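**Grolaneo two-part ceramic filler, 297 g set — review**

2018-09-30

The Grolaneo set is sold for filling losses in earthenware and other low-fired ceramics. It consists of a paste and a hardener in separate tubs, two plastic spatulas and a leaflet. I have used it for gap filling only. The maker also recommends it for modelling handles and knobs, which I have not tried.

Mixing is by weight, so a small digital scale is needed. The paste is stiff at first and loosens after a minute of working. Pot life at room temperature was 31 minutes, a little short of the leaflet's claim. It can be carved after six hours and sanded the next day. Wet abrasive paper gives the better surface — dry paper clogs quickly. 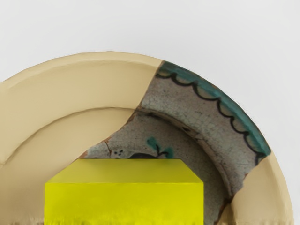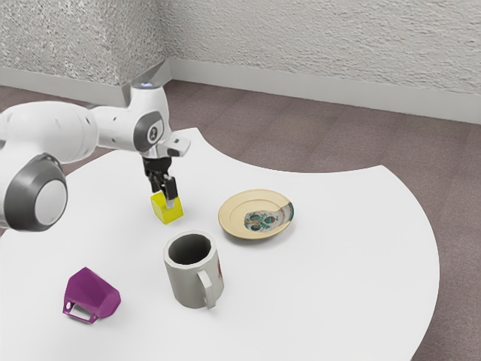
A reader who used the earlier version wrote in to say that it shrank badly in deep losses and had to be topped up, and asked whether the new one does the same. Narneo, who has both, finds the new paste steadier but advises building up in layers regardless.

My own test pieces showed slight shrinkage in one deep fill and none that I could measure in the shallow ones. Adhesion to a clean broken edge is good. Over glaze it is poor, and any smear should be wiped off before it sets.

The comparable Bakker paste is easier to sand and slower to set. It also takes dry pigment more evenly; the Grolaneo went streaky above a small addition. The lids on the tubs are weak, and one split on the second opening. Neither product is suitable for plates that will be used for food.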